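Rundgang bei Vakine, Freitag, 2. Februar 2018

Zweite Station war die Simulation der Greifzelle Oritz. Die Wartung plant Gaber am Modell, bevor an der Anlage geschraubt wird.

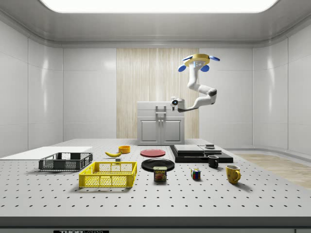
Zelle Oritz: Lochtisch mit Prüfobjekten, Arm über der hinteren Tischhälfte

Nullpunktabgleich alle 14 Tage, Schmierung nach 200 Betriebsstunden.

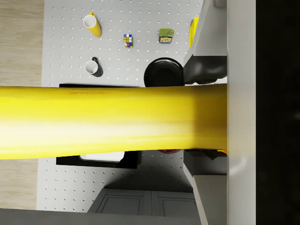

Lochraster und Prüfobjekte von oben

Gegriffen wird ohne Vorrichtung.
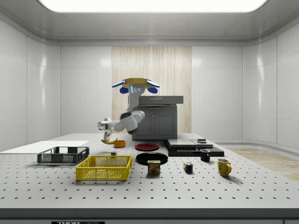

Banane im Greifer, knapp über der Tischplatte

Backenwechsel laut Plan im Juli, Ersatz liefert Staltwood.

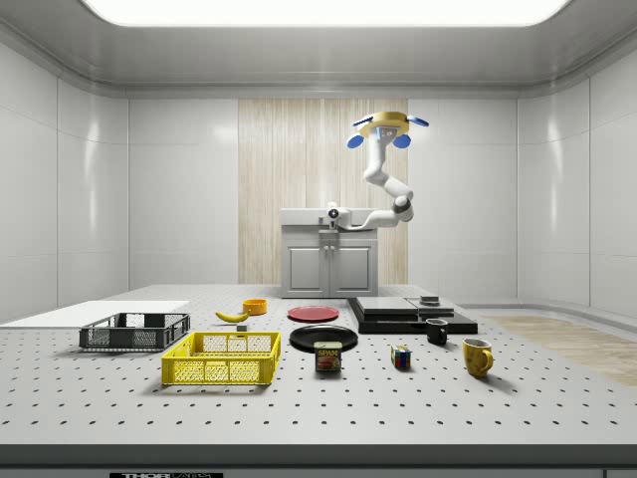 Kollisionsprüfungen fährt Gaber bei jeder Änderung der Belegung neu. Mit dem Kopf hoch über dem Schrank bleibt der Tisch frei zugänglich. Ein Durchlauf umfasst 333 Posen.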